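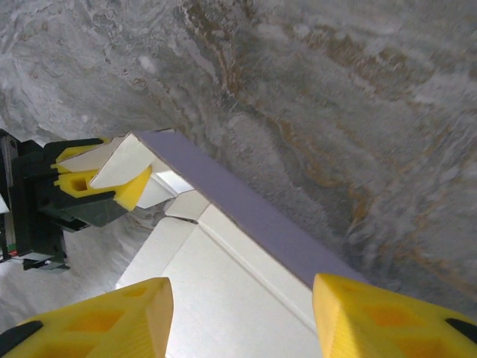 Open Day at the Bodholm Automation Centre: Comments and Corrections

Posted by silbridge_events, Nov 24, 2023

Members who attended the demonstration at Bodholm are invited to record their observations in this thread. The organisers registered 203 visitors. The next open day is planned for February.

kelpie_lane wrote:
The two-arm carton handling was the most instructive station. One gripper held the corner of a flap while the other approached the wall of the box. I would recommend a longer session, as 18 minutes did not allow for questions.

pakulitz_fan wrote:
I must respectfully disagree. The session was long enough; the commentary was the difficulty. The speaker from Mitsotakis-Vlachou devoted most of it to cycle times and very little to how the yellow fingers are made.

kelpie_lane wrote:
The printed lattice fingers were covered in the handout, page 2.

pakulitz_fan wrote:
Handouts had run out by the afternoon tour.

tolerance_stack wrote:
I share the concern regarding commentary. Cardboard is an awkward material, and visitors would have benefited from hearing what happens when a flap is creased in the wrong place.

silbridge_events wrote:
Thank you for these remarks. The handout will be reprinted and posted to members on request. Please quote reference 994 in all correspondence.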